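Automating the Returns Bench at Korano: Effects on Picking Staff
Kayode Isah and Rungnapa Paisan
Project report, submitted Sep 18, 2021

1. Background

Korano runs a returns warehouse in Gindcombe for small household goods. Until last December every returned item was unpacked, inspected and placed in a sorting tote by hand. The company then installed one robot arm with a two-finger gripper, supplied by Skitico, at the end of the returns bench. The arm takes inspected items from the tabletop and places them in totes. Unpacking and inspection are still done by people.

Our project had two parts. The first was to measure how the work on the bench was divided after the change. The second was to record how the staff described their own jobs before and after it.

2. Method

We logged items over 30 shifts. An item was counted as "robot" if the arm completed the placement without help, and as "assisted" if an operator had to move the item, restart the cycle or finish the placement by hand. Items that went straight to a person because of size or damage were left out. We also interviewed the operators on both shifts and the shift lead. Interviews were held in the break room and were not recorded; we took notes and had each person check them.

The supplier's software, Munro, includes a simulator that the operators use for training. It shows the bench from the wrist camera, and the trainee decides whether the arm can proceed or whether the item has to be moved first.

3. Division of work

The log contains 1,808 items. Of these, 1,536 were robot placements and the rest were assisted. Most assisted cases had one of two causes: the item was shiny, or it lay too close to the side of the camera view. Operators now spend part of each shift watching for both. 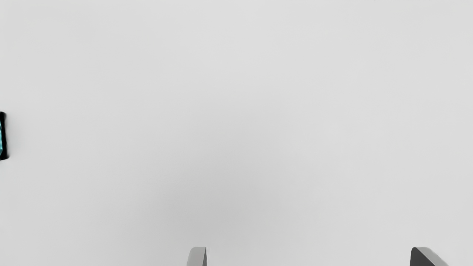
Page 4

The simulator view has the open fingers at the bottom and a dark item with a glossy teal strip at the left side, only partly in view. Trainees are taught to treat a position like this as a hold: the item is moved toward the center, or the arm is sent to a new viewing position before it closes.

4. Effects on staff

No jobs were cut during the period we studied. The tasks did change. Operators reported less reaching and lifting, and the shift lead reported fewer requests to rotate off the bench. Against this, three operators said the work had become harder to pace. Before, a slow item delayed only the person handling it. Now a hold stops the arm — and the inspected items behind it back up until someone clears it.

Training was the second complaint. The simulator uses a plain gray tabletop and even light. The real bench has scratches, tape marks and a window on one side, and operators said that the first week on the floor felt unlike the practice sessions. Pay grades were not revised after the change, although clearing holds was added to the job sheet.

5. Limits

We had no log from before the installation, so the comparison with manual work rests on interviews only. One bench is a small sample.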